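# Stovia wrist recording kit

The Stovia kit is for teams who need to gather examples of fine assembly and repair work for a learning system. It fits at the wrist of a robot arm, just behind the gripper, and records what the camera there sees along with the position of every joint. Vularico builds and supports it.

## What you get

- wrist camera with bracket and 4 spare screws
- recording box with power supply
- foot pedal to start and stop each example
- Fashola software, for sorting and labelling recordings

## How it is used

One person guides the arm through the task and presses the pedal at the start and end of each attempt. Fashola saves each attempt as its own recording, with a short text note. Failed attempts can be kept and marked as such. Most customers find them useful later, so the software does not delete anything unless told to.

A full recording box holds more than 1000 attempts of 20 seconds each. Copy them off over the network or by cable.

Shiny parts can be hard to record. Computer cases and metal brackets throw back a lot of light, so turn the lamp away from the work and fix the exposure by hand before you begin. Leave it alone until the set is finished.

## Fitting

The bracket takes 42 mm wrist flanges. For other sizes, ask for the Sandular adapter ring, sold separately. Run the camera cable along the arm with some slack at each joint.

## Orders and support

Sales: Lok-yiu Liao
Fitting and repairs: Fung-ping Yau

Page last changed 01/02/2018.

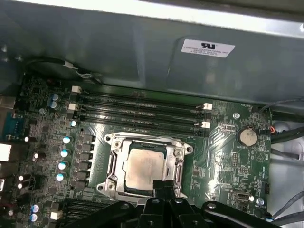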